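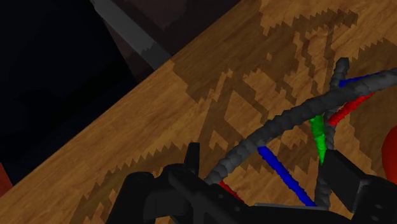
The bus from Prilness was full by the second stop, and Jade Poirier loved it. First day back after the flood! Everybody talking over everybody, wet coats, somebody's trumpet case on her foot. Prusham School had been shut since January and she had missed all of it, even the smell of the corridor by the gym.

"You're grinning," said Kyrylo Boiko. "It's ten to eight."

"They've got the library open again."

"Half the library."

"Half is brilliant!"

At the gate stood Mrs McKinnon, the head, shaking hands with every single child as if they'd won something. She had lost her voice already. Mr Thibodeau from maths was next to her doing the shouting on her behalf, mostly about lockers, and getting the numbers wrong on purpose so the little ones could correct him.

Inside, the walls were a fresh yellow up to Jade's shoulder and the old green above that - they'd run out of time or paint. She ran her hand along the join all the way to the library doors.

Leonilde Falcão was on the floor among the boxes. The town had sent 1077 books, and people in Lavoie, who had never so much as played Prusham at football, had sent more than that.

"Two of you! Wonderful," she said. "Kyrylo, atlases. Jade, anything with a dragon on it."

They missed registration. They missed most of geography too, and when Mr Thibodeau came to fetch them he picked a book out of the nearest box, opened it standing up, and after a page or so sat down on the radiator.

"Is that one good, sir?" Jade asked.

"Shh," he said, and turned over.

She pulled the next box towards her and slit the tape with her bus pass. Dragons, right on the top - a whole row of them!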